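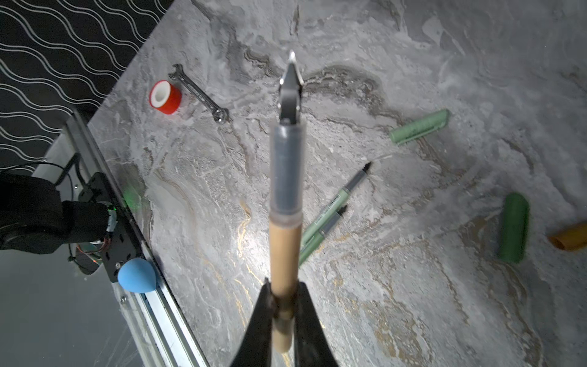

Progress report to the Ivier small grants desk
Trellow workroom, pens and bench tools
September 1, 2023

Hello again! You asked for a short update at the halfway mark and I'm afraid I've never been good at short, so get a coffee. The money first: of the 400 dollars you gave us we've spent a bit more than half, mostly on storage, and the receipts are in the envelope with the signed form. I still owe you one for hooks (it's in my coat, I think) and I'll mail it separately.

When I wrote the application in February, the big complaint was that nothing at the worktable had a home. Pens lived with wrenches, tape lived wherever it was last used, and if you wanted a marker you went digging. I'm happy to say that's a lot better now. We kept the gray and white marbled top, which I love -- it hides smudges, and green pens show up on it nicely. The small silver wrench is a different story, because chrome on gray is hard to spot, and it still gets left lying next to the tape more often than I'd like.

The wavy black and white wallpaper is staying too. I know one of you asked if we'd consider something calmer. We talked it over and people like it, and the budget didn't have a line for wallpaper anyway. 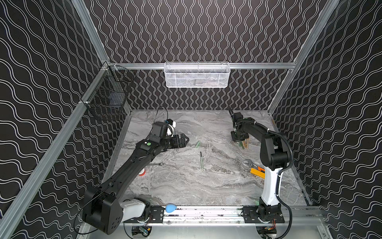

Most of my evenings this summer went into the baskets. The white wire one hangs from the crossbar at the back, and the dark one is up on the left side. I went back and forth on how high the white one should be. My first try was too low and I kept knocking it with my elbow, so I moved it up, and then of course the shorter folks couldn't see what was in it. Mesh helps with that, since you get at least a hint of what's inside without taking anything down.

The rule we settled on is that things used every session go in the white basket and things used now and then go in the dark one. It's a loose rule! The wooden-handled tools don't really suit either, so for now they stand toward the back on the right, and I'm pricing a proper rack from Prorkska. The one I want is 42 dollars, which we can cover without touching the refill money. 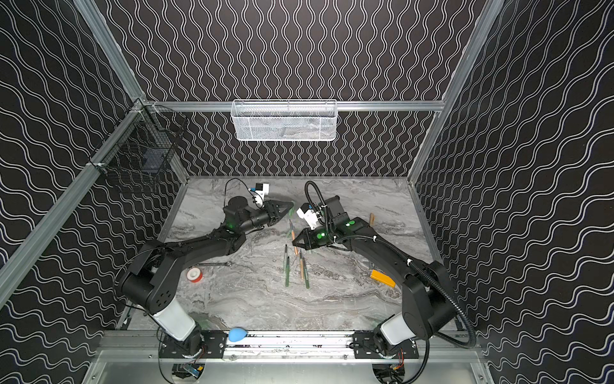 Do the baskets have to be emptied when the tabletop is wiped down?

They can stay right where they are. Only the things on the table itself get moved, and a damp cloth and a dry one do the job in a few minutes.

On to the pens, which is the part I could talk about all day. We bought 18 in the first order from Buzatu, and 14 of those are in regular use. The rest are spares in my drawer, still in their wrappers. I tried out the fountain pens myself for a couple of weeks before handing any over, and I had blue fingers the whole time, so I've now written a little card on how to wipe a nib. Every pen and marker we log gets a barcode label on the barrel, and signing things back in has gone from a chore to something people will do without me standing there.

What hasn't gone well is caps. They wander off. A marker left open overnight is a dead marker by breakfast, and we lost nearly a whole pack that way before I started nagging. I've asked everybody to set the cap down on the table right by the pen and put it back on before reaching for anything else. It's working so-so.

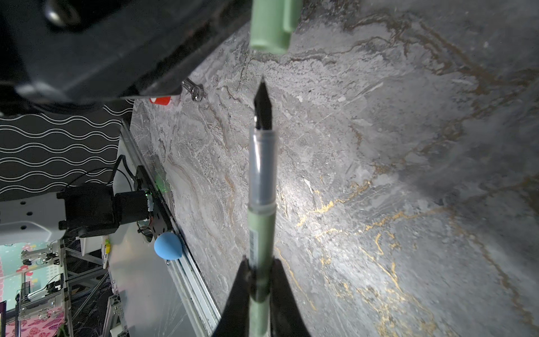 What happens to a fountain pen when its cap can't be found?

It gets rinsed out, dried on a paper towel and put away with no ink in it until a spare cap arrives. Buzatu sells caps on their own, and I've added a few to the next order.

For the second half I've got the rack to put up, the refills to buy, and a list of what lives in which basket to write and tape inside the door. I'd also like to label the tools the way we did the pens, though the labels don't stick well to bare metal and I haven't found a glue I trust yet. If any of your other projects have cracked that one, please pass it on! I'd also like to know if leftover money can go toward a second wrench, or if I need to send you a new form first.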